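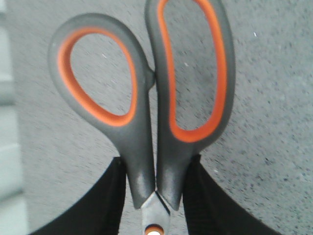

Flosetti to Open Craft and Sewing Supply Center in Motaung

MOTAUNG, 1st April - Flosetti, the craft and sewing supply retailer, announced today that it will open a new supply center in Motaung this July. The center will serve home sewers, schools and small workshops across the district.

The site covers 2,000 square feet on the ground floor of the former Skesell building and will stock 2,297 items at opening, including fabric, thread, paper, cutting tools and patterns. Orders placed online before noon will be ready for pickup the same day.

A classroom at the rear of the store will seat 12 people. Evening courses in hemming, quilting and pattern cutting will begin in the second week of trading, with all tools provided. Registered schools will receive a discount of 10 percent on classroom supplies throughout the year.

The company will also offer a sharpening service for scissors and shears. Items may be left at the front counter and will be returned within five working days.

Interior work has been awarded to Ulis, which completed two earlier stores for the company. Flosetti expects to hire eight full-time staff - applications will be accepted through the company's website.

Opening hours will be published in July.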